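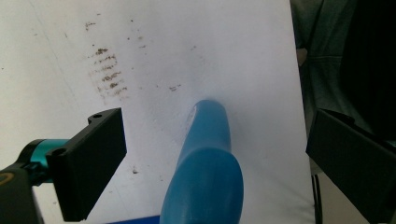
Fiction - Short Stories

April 30, 2022
By Olaniyan

The Last Ferry to Skudura

The ticket office in Trultolari opened late, and the woman behind the glass was still eating her bread. I waited until she finished. My grandmother taught me that a person who is disturbed at breakfast will give you the wrong change.

"One to Skudura," I said.

"Return?"

"One way."

She looked at me then. People did not buy one way to Skudura anymore. They went in August for the swimming, they stayed some days in the hotel, and they came back with red shoulders. In spring the boat carried mostly flour, gas bottles and the mail.

She printed my ticket. It had the number 347 on it, and I put it in the pocket of my coat where I kept the letter.

The letter was from my aunt. She was my father's sister and she wrote only when something was finished. She wrote when the school closed, and when the dog died, and when my father stopped speaking to her. Now she wrote that the house was sold, and that I should come and take what was mine before the new people painted the walls. She did not say what was mine. I had left that house when I was nine years old, with one bag, and I believed I had taken everything.

The sea was flat and the color of old spoons. I sat inside, near the heater, beside a man with a box of young chickens on his knees. He asked me if I was from the island. I said no, and after a few minutes I said yes. He nodded like both answers were good.

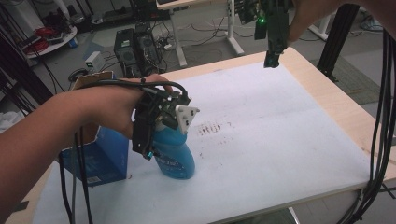
My aunt was on the pier when we arrived. She was smaller than I remembered, and she had on my father's hat. We did not kiss. She took my bag from my hand, although I am a grown man and she is over seventy, and she walked in front of me up the hill the whole way without stopping to rest.

"They are from Dumidwood," she said about the new people. "They have money. They asked me if the well is original."

"What did you say?"

"I said the water is original."

The house was almost empty. In the kitchen there was still the stove, two chairs, and a pot of soup with a plate on top. My aunt gave me a spoon and sat down opposite, and she watched me eat as if I had been sent to her by a doctor. The soup had too much pepper. It always had too much pepper. I ate two plates.

After that she led me to the small room at the back where I used to sleep. The bed was gone. On the frame of the door there were pencil lines, one above the other, with a date next to each one in my father's square writing. I knew about these. What I did not know was that the lines continued. They went higher than my nine years, higher than my chin, up to a place a little above my eyes, and the dates went on also, every spring, until the year he died.

"But I was not here," I said.

"He guessed," said my aunt. "Every year he stood here and he guessed."

I put my back against the wood and she reached up with her flat hand. She had to stand on her toes. I felt her palm come down on my hair and stay there.

"How much?" I asked.

"He made you too tall," she said. "Two fingers."

She went to the kitchen and came back with a screwdriver and a hammer. It took us until dark to get the board off the wall. The nails were long and he had used too many of them, and my aunt said bad words about him that I had never heard from her before. We wrapped the board in a blanket and tied it with string, and then she asked if I wanted more soup.

We use cookies to remember your reading preferences. Accept | Learn more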